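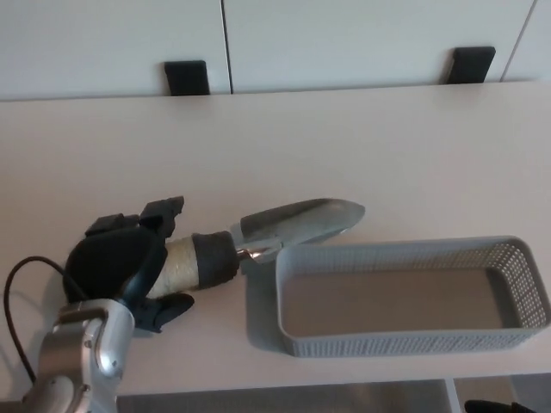
Mar 13, 2019: Seed compost trials, Sutlow shed

Well, the Brakcombe leaf mold has finally been sieved, and what a lovely dark crumbly pile it made! I put it through the fine mesh twice (my shoulders know it) and mixed the first lot with sharp sand, two parts to one, before filling tray 18 with the lettuce left over from February.

The Imrie mix still holds more water than I'd like. I weighed a full tray at 2881 grams after soaking and let it drain on the rack over lunch. 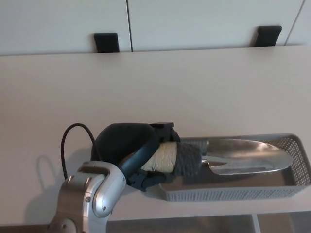
It had lost 507 grams by the time I got back to it, so I'm going to open it up with a little more grit and try again, and if anyone else is passing the scales please do write down whatever they say.

Still to do: order more labels from Nimberg, the box of 1000 if they have it, and move the leeks away from the door, poor things.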